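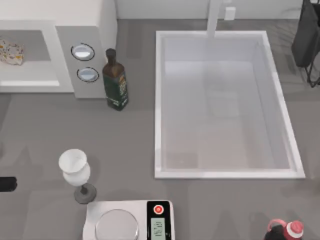 The Clollero kitchen test stopped by itself in November, after 38 runs, and I was asked to write down for the newsletter what went wrong. The task is a simple one on paper. The simulated arm must press one of the two round buttons on the microwave, wait, and then bring out the food package. The trouble is in the small space between the appliance and the sink, where the tall dark bottle stands right next to the control panel. When the arm came in from the right side to press the lower button, the planner believed it had enough room. It did not.

In run 38 the wrist pushed the bottle, the bottle fell, and the arm continued its movement as if nothing had happened. The contact was in our log. The stop signal was in our log too, but it arrived 200 milliseconds after the button press was already reported as finished. So the run was marked as a success. I find this the worst part of the story - a fallen bottle in a simulation costs us nothing, but a wrong "success" goes into the results and stays there.

Panagiotis Stoyanova went back through all 1,605 older runs from the Darwish branch, and he found 11 more with the same pattern. In each one the arm touched something on the counter and the result was still green. We have taken these out of the results table. If you copied numbers from that table for your own report, please copy them again.

The cause was a setting in Fasorbridge, the program that passes messages between the simulator and our controller. Contact messages were put in the same queue as the ordinary position messages, and when the queue was full they had to wait. Zaid Yammine has now given them their own queue, which is read first. He also changed the rule for success: a run with any contact which was not planned is a fail, even if the task itself was done.

Please do not start new kitchen runs on the old version. The lab arm, which we call Findus, uses the same bridge and will stay switched off until Zaid has tested the stop signal on it with the real emergency button. I will write again when this is finished. Questions about the old logs can go to Panagiotis, but he is colour blind, so please give him run numbers and not "the red ones".

Posted in November by the simulation group
3 comments - 7 shares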